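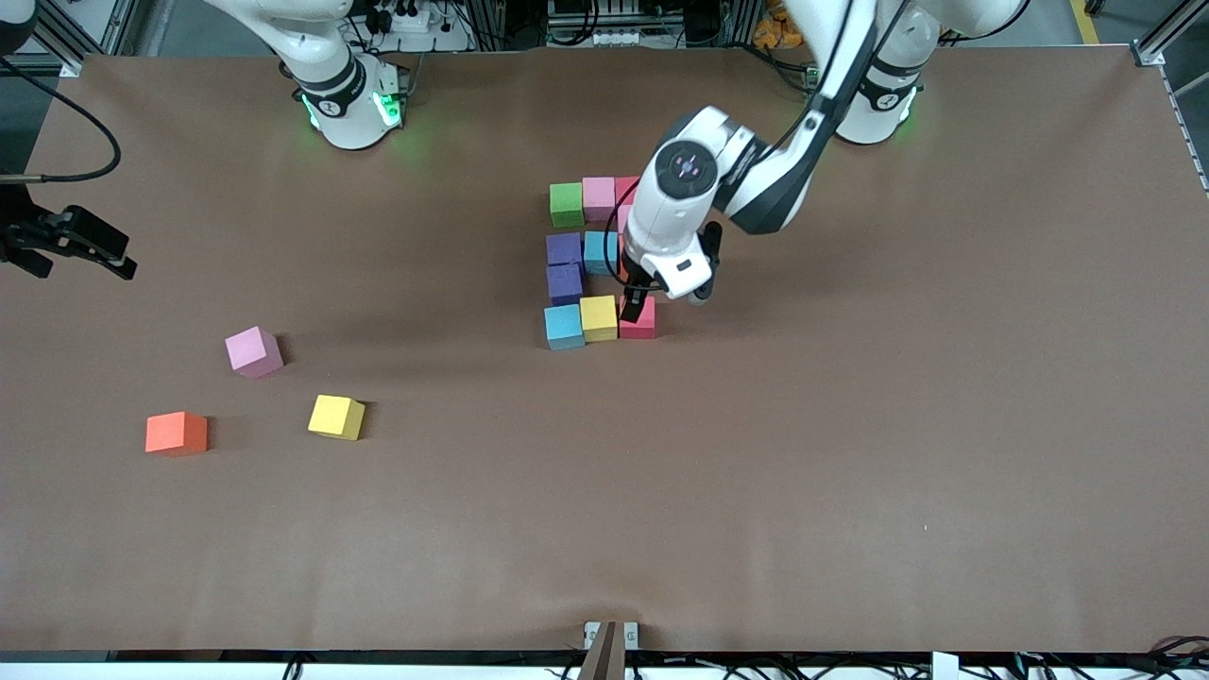
Oltdale Open Day Cube Set
Data card, version 4

Summary
Episodes recorded with a two-arm tabletop station during the May open day at the Hindham lab. The task is block arrangement: foam cubes on brown paper are picked and placed by either arm. Visitors watched from behind the yellow floor line and chose the target layout before each run.

Contents
50 episodes, 25 per session (morning and afternoon). Fixed-camera video, joint positions and gripper state for both arms. Frames are resized to 768 on the long side. Raw frames are available on request.

Layouts
grid: cubes set close together in rows
clusters: cubes spread over two loose groups, left and right
free: anything else a visitor asked for

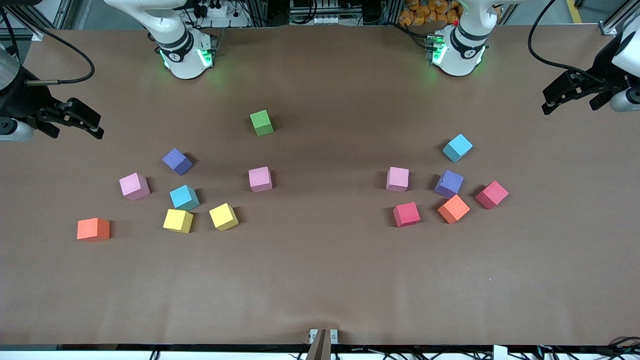
Cubes in two clusters, both grippers at the sides of the table.

Conventions
"Left" and "right" in the arm fields refer to the robot. The bases stand at the far edge of the table, so the robot's right arm appears on the left of the image. Cube fields use image left and right. Version 3 mixed the two; do not merge it with this release.

Known issues
Colors repeat within a layout, so color alone does not identify a cube. Use cube_id.
A gripper can hide the cube below it. Such cubes are marked occluded and keep their last labeled pose.
The paper has creases near the front edge. Edge-based segmentation picks them up.
Joint logs in the afternoon session start late in more than 4 episodes. See gaps.csv.

Credits
Station and operation: Valter Kvam, Xinyi Guo
Labels: Sanaa Hegazy
Export scripts: Tin-yau Mak
Questions about access go to Bendik Dalen.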